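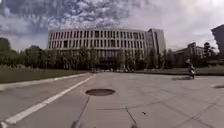

Did Kevetti diss Merevus on the new tape, or am I hearing things?

Home | Music | Beef & Gossip | Lyrics Help | Log in

Posted by Reinaldo Bezerra in Lyrics Help

Track 6 on the Kevetti tape, second verse. He says "you kept the chain but you gave back the name" and then laughs for what feels like half the song. My cousin swears this is aimed at Merevus, who left the group in December and had to stop using the group's name on flyers. I say it's a line about a pawn shop. We have been arguing since Thursday and he has started texting me in all caps. Can someone who follows these two settle it? I only came in on the last album, so go easy.

Cremilda Rangel
It's about Merevus. The chain is the one all 3 members got when they signed, and he wore it in the video for his first solo single, which he did not have to do. Kevetti also borrows the flow from Merevus's old verse on "Buvgate" for exactly four bars before the line, then drops it like it smells. You don't do that to a pawn shop.

That said, I wouldn't call it a war. They've been doing this for seven years. One of them gets left off a hook, there's a sulk, there's a subtweet, there's a line on a tape, and then they're on stage together at somebody's birthday acting like the rest of us made it up. If you want the rest of the story, go back to the Assunção mixtape and listen to the outro. Merevus thanks everyone in the building, including the guy who parked the van – and skips Kevetti. I'd say the new line is the reply. It took him long enough.

Your cousin is right, but all caps is a lot.

Ozan Öztürkmen
mid tape anyway. 10 tracks and 3 of them are voicemails

Dima Awad
I half agree with Cremilda. The chain part is for Merevus, sure. But the next line, "ask your manager who paid for the room," can't be for him, as he has never had a manager that lasted past lunch. I think that one's for the label. So you could both be right, apart from the pawn shop, where you're on your own.

Also the laugh is a sample. It's on the intro too.

Related threads
Who is talking on the Merevus voicemail skit?
Best verse on "Buvgate" and why is it the second one
Does Elsie Kingi sing the hook or is that pitched up?
Clean version of the Assunção outro
Tour openers who got booed and came back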